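Dudora has run as a reissue label for six years, and most of its catalog so far has been jazz and library music. The next release is a change of direction. Camik was a dance band that played weddings and hotel ballrooms, made one album, and split up before it got much further than the towns where the members lived. The record comes out again in April with two extra songs.

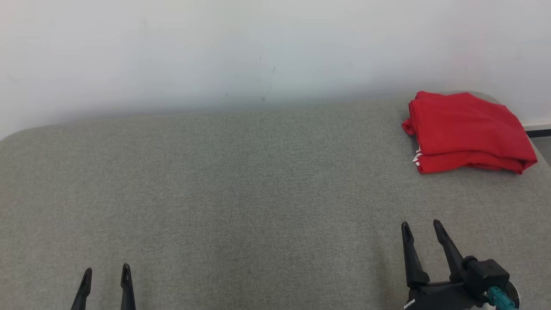 Demetrio Cifuentes
Contributing writer, reissues and archives

Dorin Vasiliu played the organ on every track and wrote most of them. He agreed to talk after the remastering was finished and he had heard it all the way through.

He says he had not played the album in years. "I had a copy, but it was scratched on the first side, right at the start," he says. "So when I thought about the record, I thought about it with the scratch. Hearing it clean was strange. I kept waiting for the click."

The band started as a five-piece with an accordion, and Vasiliu joined when the accordion player moved away. He was 16. He had lessons on piano but had never touched an organ, and the one the band owned had several keys that didn't work in the lower octave. He learned the set by moving everything up.

"People ask about the style, why the left hand is so high," he says. "That was the instrument. Later we got a better one and I kept doing it, I was used to it by then."

Camik worked most weekends. They played whatever was asked for, and put their own songs in late in the evening when the older guests had gone home. Vasiliu remembers the sets running four hours with one break. The drummer, he says, used to eat during the slow numbers.

The album was made at Brunton, a small studio above a furniture store that mainly recorded radio advertising. The band had two days. The first was lost almost entirely to a hum in the bass amplifier, and the engineer ended up plugging the bass straight into the desk.

"You can hear it's a different sound from other records then," Vasiliu says. "Very dry, very close. I didn't like it. I wanted it to sound big, like a hall. Now it's the thing everybody writes to me about."

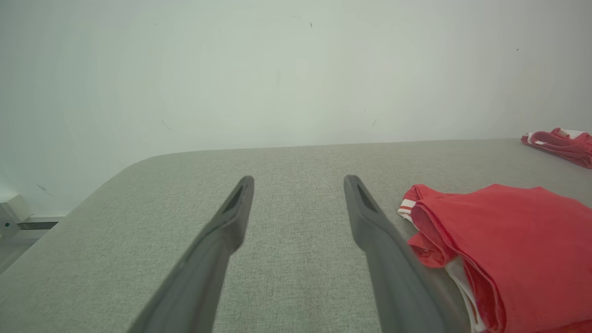 Vasiliu joined Camik at 16.

They pressed 1,000 copies and paid for them with wedding money. Vasiliu says they sold perhaps half at shows. The rest were split between the members, and his share went into his sister's garage, where a good number were ruined by a leak. The surviving ones are what collectors have been trading since.

The song that brought the attention is "Dandum," the last one on side two. It is an instrumental, a little under six minutes, built on an organ figure that repeats with small changes over a very plain drum part. A DJ mix included it some years ago without a title, and it took listeners a while to work out what it was.

The name doesn't mean anything. "It's the bass line," Vasiliu says. "Dan-dum, dan-dum. We had to write something on the tape box. We were going to change it."

He had expected the single to be "Brides of the River," which the band thought was the commercial one. It has a vocal, a key change and a trumpet player hired for the afternoon. Vasiliu still thinks it is the better song, though he accepts he is in the minority.

The two additional songs come from a rehearsal tape that the bass player kept. The quality is rough, and there is talking at the beginning of one of them – an argument about tempo that Dudora wanted to leave in. Vasiliu asked for it to be trimmed and they met in the middle. The first few seconds are there.

"I sound very young and very sure," he says. "I was wrong about the tempo, too. They play it slower than I wanted and it's correct."

The master tapes were long gone, so the label worked from a clean copy of the original pressing. Two copies were compared, and in the end the second side was taken from one and the first from the other. Vasiliu was sent three versions and chose the one with the least done to it.

Camik stopped playing the year after the album. There was no falling-out. Two members got married, one took a job on the coast, and the bookings were going to bands with synthesizers. Vasiliu taught music in schools until he retired, and plays at home most mornings.
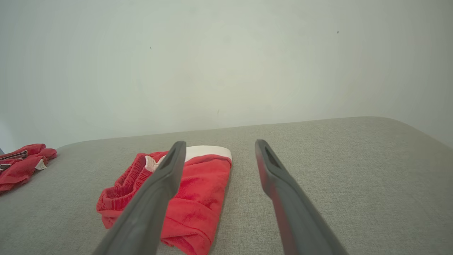 Elena, who sang on three of the songs, has written in the sleeve notes that she never understood why they gave up so easily, and that with one more year they would have had a second album's worth of songs.

Vasiliu has read the notes and doesn't agree. "We had maybe four songs," he says. "Two of them were good." He has been asked to record those two, and says he is thinking about it. He would want a drummer who can play quietly.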